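Folding service wants $35 a visit to put your clothes away

A new home service called Venari began taking bookings in January, and its offer is easy to sum up: for $35 a visit, a person comes to your home, folds your clean clothes on your own bed and puts them in the drawers. Washing is not included. Neither is ironing.

The company says the fee buys a method. Founder Heriberto Medrano calls it "block folding" and claims that clothes folded his way take up less drawer space and stay neat for weeks. Asked how much less space, he said it depends on the drawer. Asked who had measured it, he said customers notice.

Medrano has signed up 4 folders so far and says he would like to cover the whole county by summer. His start-up money was $2000, of which $1840 has already gone to insurance, a website and printed cards.
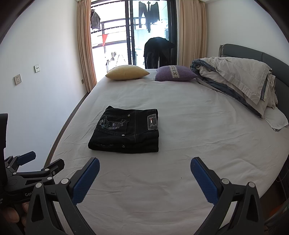
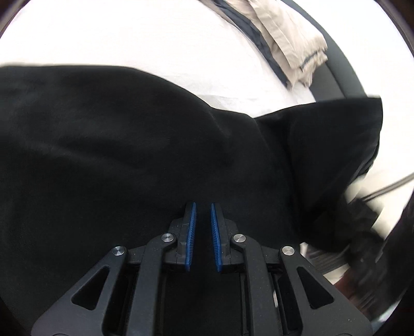
Whether any of this is worth paying for is another matter. Sarahí Galindo, who ran the laundry room of a hotel for most of her working life, looked over the Venari price list and was not impressed. Denim, she said, is the easiest thing in the basket to fold. A pair of black jeans will make a thick, tidy block with the back pocket facing up in anybody's hands, and it will keep that shape because the cloth is stiff. Soft black cloth is harder. It lies rumpled on the sheet and bunches up where it overlaps itself, and that is where a paid folder would have to earn the money. The Venari website has plenty to say about jeans and one line about everything else.

The company's second claim, that a bed is the best folding surface in the house, also drew a shrug from Galindo. A bed is wide, she said, but it is soft, and most people bend over it until their back hurts. She would use a table.

Rutilio Tapia, one of the first customers, booked two visits and canceled the third. He had no complaint about the work. His shirts looked good, he said, and by the following week he was pulling them out of the drawer the way he always had.

Medrano said cancellations are normal for a new business and would not say how many there have been. A monthly plan is due in the spring. The price has not been set.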